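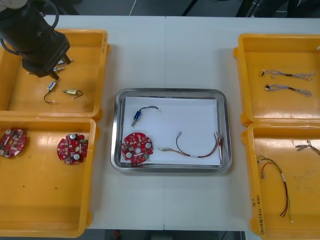 Warum ich Kleinteile nicht mehr in Schubladen lege

Seit 18 Jahren repariere ich in meiner Freizeit kleine Elektrogeräte, und genauso lange streite ich mit anderen Bastlern über die Ordnung auf dem Arbeitstisch. Viele schwören auf Schränke mit sehr vielen kleinen Schubladen. Ich habe selbst einen solchen Schrank besessen, mit 57 Fächern und schönen Etiketten. Heute steht er im Keller, und ich vermisse ihn nicht.

Meine Meinung ist einfach: Während der Arbeit gehören die Teile in offene, flache Schalen. Eine Schublade ist gut für das Lager, aber auf dem Tisch ist sie eine schlechte Lösung. Was ich nicht sehe, das vergesse ich, und dann baue ich das Gerät zusammen und ein Bauteil mit zwei Drähten bleibt übrig. Das ist mir leider mehr als einmal passiert.

Die Schalen dürfen ruhig eine kräftige Farbe haben. Auf Orange oder Gelb erkennt man einen kurzen schwarzen Draht sofort, und auch silberne Stifte verschwinden nicht so leicht wie auf grauem Blech. Runde rote Platinen sieht man darauf ebenfalls gut, obwohl ich das zuerst nicht geglaubt habe.

Mein Bekannter Murray Merrick aus Stutdale ist anderer Ansicht. Er meint, offene Schalen sammeln nur Staub, und jede Schale wird nach einer Woche zu einem Haufen. Mit dem Staub hat er recht. Auch bei mir liegen immer wieder kleine Krümel am Boden, und ich wische die Schalen zu selten aus. Aber ein Haufen entsteht nur, wenn man verschiedene Dinge mischt. Ich lege Platinen zu Platinen, und die Teile mit Kabel bekommen eine eigene Schale, in der zwischen ihnen Platz bleibt. Drähte, die sich einmal verhakt haben, bekommt man nur mit viel Geduld wieder auseinander.

Ich gebe zu, dass diese Methode Fläche kostet. Wer nur ein Fensterbrett zur Verfügung hat, wird mit ihr nicht glücklich. Saskia Hoani arbeitet in ihrer Küche und muss vor jedem Essen alles wegräumen; für sie sind Dosen mit Deckel sicher vernünftiger. Wer jedoch einen eigenen Tisch hat, soll die Fläche auch benutzen. Zwei Schalen direkt aneinander genügen für den Anfang, und eine davon darf auch fast leer sein.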